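Round Tables and Small Surfaces: Fitting Out the Back Room

We've been putting the back room together since November, and I promised a few people I'd make a page for it, so pull up a chair (we're still short of those, more on that below).

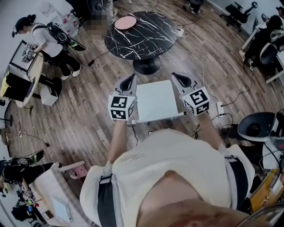 The idea from the start was small tables and plenty of them. Our old place on Dirkness Lane had one enormous bench down the middle, and it was a lovely bench, but everybody's things ended up in one heap on it and by four in the afternoon you couldn't find a pair of scissors to save your life. So when we took this room I went around with a notebook and a tape measure and made up my mind that everyone would get a little surface of their own, even if it meant the surfaces didn't match. They don't match, and I've grown very fond of that!

Some notes on the pieces, for those of you who wrote in to ask.

The black marble-pattern table
My favorite, I'll admit it. It's round, with white veining running through the black, and it stands on a black pedestal, so there are no legs at the corners to catch your feet on. I went back and forth on it for ages because I was sure it would be too fancy for a workroom (it looks like it belongs in a little café somewhere, with a slice of cake on it). But a dark top is wonderful for laying out pale things, and you can walk right around it and get at your work from any side.

The pink tray
Round, like the table, and a good cheerful pink against all that black. I'm a great believer in trays. If the small bits live on a tray, you can pick up the whole business and move it when somebody needs the table, and then put it back as if you'd never been interrupted. I've asked Fullier, the shop on the corner, to keep an eye out for more in other colors, and I'd take a yellow one tomorrow.

The light wooden top
Another round one, this time in a light wood, over by the monitor with a black cabinet underneath. I like a pale top beside a screen, it's easier on the eyes than a dark one, or so I keep telling everyone.

The white containers
Stacked up against the wall, and a great improvement on the cardboard boxes we moved in with. My plan is to label every last one of them. I bought a roll of 1,000 labels from Ververidis for the purpose, so I really have run out of excuses.

The floor
Medium brown with a wood grain, laid in planks, and it warms up all the white and black nicely. What it wants is fewer cables across it. We have white power strips sitting on the floor with cords going off in every direction, and I'd love to see those run along the walls instead. I've set aside $300 for cord covers and a long weekend's worth of patience.

Still on the list: 8 stools that will tuck in under things, a decent rug for the doorway, and a lamp from Fona that I've been visiting in the store window like an old friend. If you have a round table sitting in a garage somewhere and you're tired of walking past it, do write to me. I'll come and get it myself.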